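From the Kitchen Corner: Baskets, Bags and Small Vegetables

In October we changed how the play vegetables are stored at the Prakov toy library, and several members asked me to write how it is done. English is not my first language, so please forgive me if some sentence is a little stiff.

Before, all the play food lived in one deep Karton box. The collection has grown to 765 pieces, and the box was heavy for the small children. Now every kitchen set has its own zipper bag, and the open basket is used only while the set is being packed or unpacked.
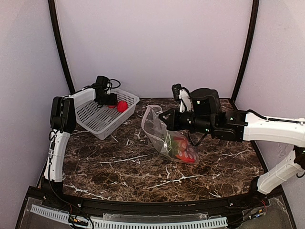

A clear bag is better for us than a cloth one. I tried cloth first, from Sondura, and it was pretty, but parents opened every bag at the desk to look for the tomato. With clear plastic you can see the red and the green pieces before the zipper is opened, even when the bag is crumpled like the one on the brown marble table. We bought 100 bags in the spring and most of them still close well.

The basket is also important. Choose one with a mesh wall, so that crumbs and sand fall out when you shake it over the sink. Put it close to the bag, a little to one side, and move the pieces one after another.

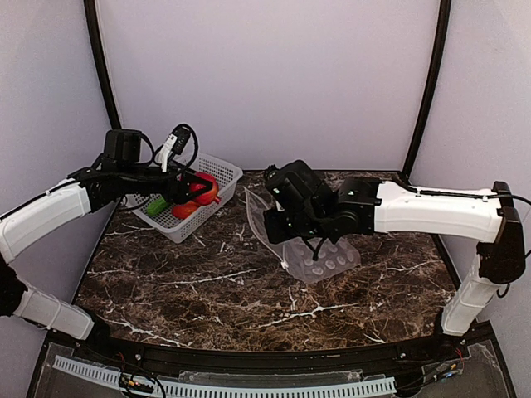 Please hold the edge of the bag while you are filling it. A soft bag likes to fold itself shut, and then a corner of the plastic gets caught in the slider. Large pieces such as the pepper go in first and the small fruit after them. I do not press the air out completely, because a very flat bag slides down from the Kamata shelf and takes its neighbors with it.
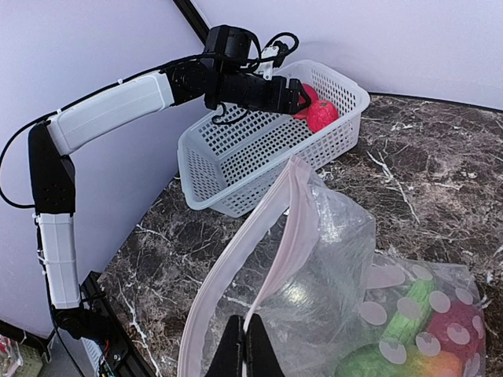 Returning a Set

Check the far corners of the basket before you put it away. Red pieces are easy to find, but green ones have a talent for hiding under a towel. If something is missing, write it on the card and leave the card inside the bag. You may borrow up to 4 sets at one time, and the desk is open until six in the evening.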